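The Inventory of Room 19

Mackenzie Fortin began the inventory on the bed, as the instructions required. The green box was placed on the striped sheet and its contents recorded – two watches, one pale, one black.

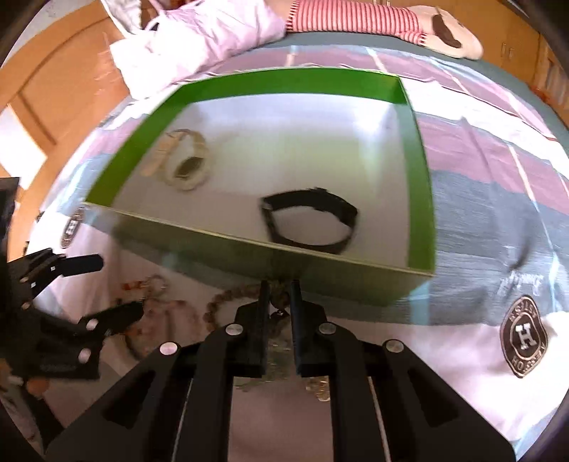 Schedule B: Items Without Owner

Hélène Pelletier, for the estate, had asked that nothing be valued.

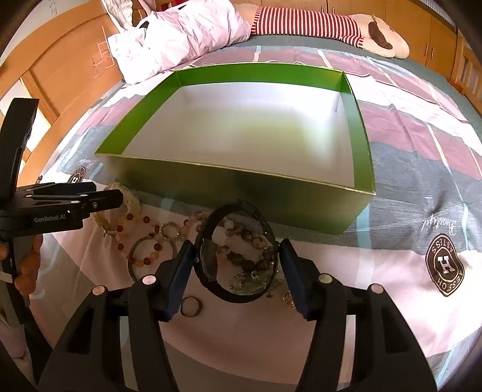 Madame Leclerc had left no will. Her bracelets were entered singly, the red and orange beads under item 300. Mackenzie wrote "kept" beside it and signed.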